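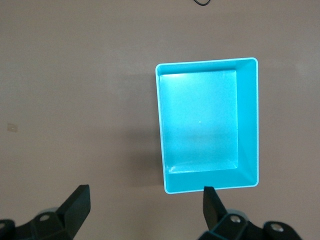

**Food Scrap Collection in Shared Student Housing**
Project report, second-year unit in Environment and Community

## 1. Background

The town of Stallden began kerbside collection of food scraps for detached houses two years before this project started. Shared housing was left out of the first stage. Residents of the Dradel and Hakska buildings, which are both let mainly to students, continued to place food scraps in the general rubbish.

Our group was asked to examine whether a simple collection system could work in these buildings, and what residents would need in order to keep using it. The project ran for 10 weeks and finished in July.

## 2. Method

Both buildings have shared kitchens on each floor. Dradel has larger kitchens with a separate pantry; in Hakska the kitchen and dining area are one room. Each kitchen was given a lidded caddy, a roll of paper liners and a printed sheet listing accepted items. Residents emptied the caddies into a green-lidded cart at the rear of the building.

The carts were weighed before each collection on a platform scale borrowed from the faculty store. Weights were entered in a shared spreadsheet by whichever group member was on duty. A short questionnaire was placed under every door in the first and last weeks. Participation was voluntary and no names were recorded.

The faculty granted a budget of $1,000. Most of this was spent on liners and caddies, with the remainder going to printing.

## 3. Results

The two buildings together diverted 2,328 kilograms of food scraps over the project period. Our target, set at the planning stage, was 2,000 kilograms. Dradel contributed the larger share, although it also houses more people and the figures should not be read as a ranking.

Weights were low in the first fortnight, rose steadily, and then dropped during the mid-semester break. They recovered when classes resumed but did so more slowly in Hakska. Two readings from Hakska were discarded after the scale was found to be set to the wrong unit.

Contamination was mostly produce stickers, tea bags with plastic mesh and bread bags. Some liners were tied shut inside ordinary shopping bags, and these had to be removed by hand. Contamination fell after the printed sheet was replaced with a shorter version in larger type.

## 4. Questionnaire responses

Smell was the concern raised most often in the first questionnaire. By the last week it had been overtaken by the question of whose turn it was to empty the caddy. Kitchens that had written up a roster reported fewer disputes – one floor of Dradel simply added the caddy to its existing cleaning roster and had no complaints at all.

Several residents said they were unsure whether cooked food and meat were accepted. Both were, and the original sheet said so, but only on the reverse side.

## 5. Limitations

We did not weigh the general rubbish, so we cannot say what proportion of food scraps was captured. The last questionnaire fell close to examinations and the response rate suffered. Paper liners were supplied free of charge, and we do not know whether residents would buy their own.

## 6. Recommendations

1. The shorter printed sheet should be used from the outset, with all accepted items on one side.
2. Each kitchen should agree on an emptying roster before caddies are issued.
3. Liners should be stored in the kitchen and not at the building office, where they were hard to obtain after 5 pm.
4. The scheme should be extended to the Thongdee building, whose kitchens follow the same layout as those in Hakska.

A copy of the weight records and both versions of the printed sheet are attached as appendices.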